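Equipment Planner, Handheld Gripper Collection
Trondeck – Derkthorpe office, with travel to collection sites
Full time, one opening

Trondeck is hiring an equipment planner for its manipulation data group. The group records household handling tasks with pairs of handheld grippers, and the recordings are used to train control software for two-armed robots. The planner owns the equipment budget from first estimate to final invoice, and the stock list that goes with it.

Background

Collection to date has run on a small pool of grippers, bought in short orders as sites were added. The next budget year covers 1,236 recorded hours at 9 sites. Orders of that size have to be placed well ahead of need, and the current practice of one request per site does not support this. The planner will replace it with a single purchase plan covering grippers, spare parts, chargers, storage media, carrying cases and the consumable items handled during tasks.

Sites are ordinary living spaces. Work is done on whatever table is there, with the usual contents of the room left in place. Typical tasks are picking up, folding, sorting and putting away small soft goods and packaged items. The operator works with one gripper in each hand. Wear on finger pads and joint hardware depends heavily on the task mix, and the parts forecast has to reflect that.
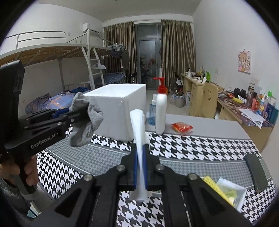 Tabletop work with two handheld grippers, one holding white tissue or cloth and the other a gray fabric item.

The position reports to Luzius Mösli, who runs collection planning. Day-to-day contact is with Silvan Eberhard in purchasing and with the site leads.

Duties

Prepare the annual equipment budget and update it each quarter. The first full draft is due in March.

Maintain a unit-by-unit record of grippers: serial number, location, hours in use, repairs, and date due for inspection.

Forecast spare parts by task type. Finger pads, fasteners and cables are held in stock; complete arm assemblies are ordered on request.

Obtain and compare quotes. Current suppliers are Zwahlen for mechanical parts and Kinetora for storage and charging equipment. Both contracts are up for renewal and the planner will write the technical sections of the new requests.

Specify the object kits sent to sites – fabric items, paper goods, bottles, packets, open boxes – and set replacement intervals for each category. Kits must be complete on arrival. Site leads do not have purchasing authority.

Work out cost per usable hour for each site, with equipment, shipping, repair and downtime shown as separate lines.

Advise on lease or purchase for any line item above $1,000.

Requirements

A degree or trade qualification in engineering, logistics, supply planning or a related field, or equal work experience.

At least 2 years in a job that included responsibility for an equipment budget.

Good command of spreadsheets, including lookups across linked files. Experience with an inventory database is useful.

Ability to read a mechanical drawing and a parts list. Applicants do not need to have worked with robots.

Willingness to travel to sites for stock checks. Some sites are upstairs without an elevator, and cases are carried by hand.

Terms

Permanent contract after a standard trial period. Office hours are flexible outside the daily planning call at 9:30 a.m. Travel time counts as working time. Travel is booked and paid for by Trondeck. Part-time work at 80 percent can be discussed – please state this in the application.

How to apply

Send a resume and a one-page cover letter to the Derkthorpe office, marked for Luzius Mösli. Attach one sample of planning work, such as a budget sheet, parts forecast or supplier comparison. Remove confidential figures before sending; placeholder values are fine.

Selected applicants will be given a short exercise based on a shortened parts list and a usage log, to be completed at home. The interview covers the exercise and includes time with the grippers at the bench. Questions about the duties go to Luzius Mösli, and questions about suppliers or purchasing rules to Silvan Eberhard.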